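Skavero Stone Sealer, Matte
Penetrating sealer for marble, limestone and travertine countertops

Product code 976. Sold in single bottles or in a case of 16. One bottle covers a standard kitchen run in 2 coats.

Skavero is a water-based sealer that soaks into the stone and cures below the surface. It leaves no film and does not change the color or the finish. It slows the uptake of oil, wine, coffee and fruit juice, so that spills can be wiped up before they stain.

The sealer does not stop etching. Acid from lemon, vinegar or tomato reacts with the calcite in marble and leaves a dull mark on sealed and unsealed stone alike. Etch marks must be polished out. See Terer Polishing Powder.

Veined brown marble

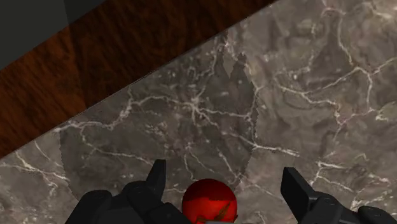
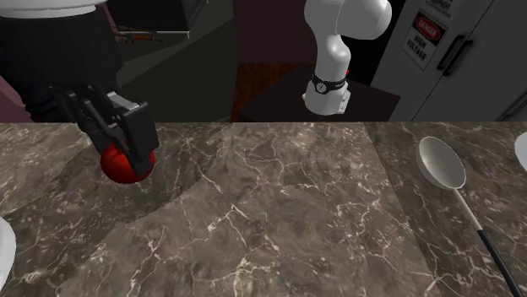
Text: Davina MacLeish
Technical review: Evander Rennie

Testing the stone
Place a spoonful of water on the counter and leave it for ten minutes. If the stone darkens under the water, it needs sealing. If there is no change, the old sealer is still working and a new coat will not soak in. Test near the sink and again next to the stove, as wear is seldom even.

Application
Clean with Pringle Neutral Cleaner and let the stone dry overnight. Apply the first coat with a lint-free cloth. Wait five minutes, then wipe off all excess. Sealer left to dry on the surface forms a haze. Apply the second coat after 3 hours in the same way. Keep the counter dry until the next day.

Light veins may take up the sealer at a different rate than the darker ground. Work in small sections and wipe across the veins.

Not suitable for
Engineered quartz, glazed tile, or stone with a wax or resin topcoat. Strip wax first with Flesness Remover.

Storage
Keep above freezing. Close the cap tightly. Discard if the liquid has turned cloudy.

Safety data sheet available on request.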